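Sestville Household Advisory Service
Care of Books and Shelves, issued 2022-01-21

We use cookies to remember your reading preferences. By continuing to use this site you accept our cookie notice.

Residents are advised to clear and clean bookshelves twice a year. Remove the books one shelf at a time and place them on a clean, dry table. Dust each book along the top edge first, holding it firmly closed, and brush away from the spine. A soft paintbrush is suitable for paperbacks, whose covers mark easily.

Wipe the shelf with a barely damp cloth and leave it to dry fully before anything is returned to it. Polish should not be used where books will stand – it may transfer to the covers.
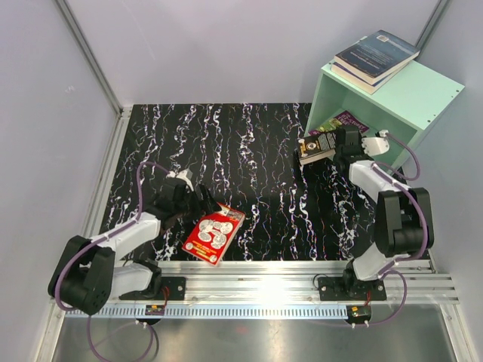 How should a paperback be taken from a tightly packed shelf?

Push the books on either side back slightly, then grip the paperback by the middle of its spine. Pulling at the top of the spine will tear the cover in time. If the books still do not move freely, the shelf is too full and one volume should be stored elsewhere.

Large paperbacks that lean may be laid flat, in low stacks, with the heaviest at the bottom. Keep shelves away from radiators and out of direct sun, as red covers in particular are prone to fading. Books with a musty smell should be kept apart from the others and aired in a dry room.

Questions on book care may be addressed to Inger Thygesen at the Sestville office. The next advisory sheet, on the storage of maps and loose papers, will be issued in February.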